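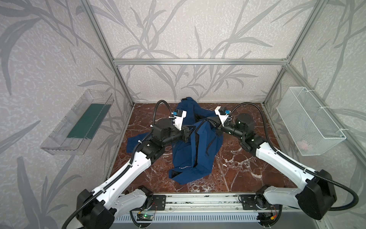

Living With a Marble Counter: Everyday Care

Posted December 2, 2019

Marble is softer than granite and it reacts to acid. Most of the damage people call us about comes from one of those two facts. The tips below are for polished marble in kitchens, bathrooms and on tabletops. If your stone has a honed (matte) finish, the cleaning advice is the same but skip the section on polishing powder.

Daily wiping

Use warm water, a few drops of plain dish soap and a soft cloth. Rinse the cloth and go over the surface again with clean water, then dry it with a towel. Soap left on the stone builds up into a dull film, and on dark or red marble the film shows sooner than on white.

Do not use vinegar, lemon, bathroom descaler or anything sold for removing lime. Do not use scouring powder. Glass cleaner is fine on the mirror above the sink, but spray it on the cloth and keep it off the stone.

Etch or stain?

An etch is a dull spot where acid has eaten the polish. A stain is a dark spot where something has soaked in. Look across the surface toward a window. If the color is the same but the shine is gone, it's an etch. If the shine is there and the color has changed, it's a stain. Red wine and tomato sauce can leave both.

Small etches

Marble polishing powder takes care of light ones. Wet the spot, sprinkle on a little powder and rub with a damp cloth in small circles for a minute or two. Rinse and look at it dry before doing more. If you can feel the etch with a fingernail, powder won't fix it and the area needs to be rehoned by a stone shop.

Oil stains

1. Mix baking soda and water to the thickness of peanut butter.

2. Spread it over the stain, a little past the edges.

3. Cover with plastic wrap and tape the edges down with painter's tape.

4. Leave it for 24 hours, then take off the wrap and let the paste dry completely.

5. Scrape it off with a plastic scraper, rinse and dry.

Old cooking oil can take several rounds. Danjuma Onuoha, who does our repair visits, spent most of April on one pantry shelf — it came up in the end, but slowly.

Rust marks from cans and razor blades are another matter. Store-bought rust removers usually contain acid, so leave those marks to a shop.

Sealing

Put a few drops of water on the counter and wait 14 minutes. If the stone under the drops has darkened, it's time to seal. Wipe on a penetrating sealer, let it sit as long as the label says and buff off everything that's left on top. Sealer that dries on the surface turns hazy. Keep water off it overnight.

A sealer slows stains down. It does nothing against etching, so wipe up juice and coffee right away.

Things that help

Felt pads under lamps, vases and small appliances. Trivets for hot pans. A tray for the soap dispenser and toothbrush cup. A cutting board with rubber feet — plain wood slides on a polished top and drags grit along with it.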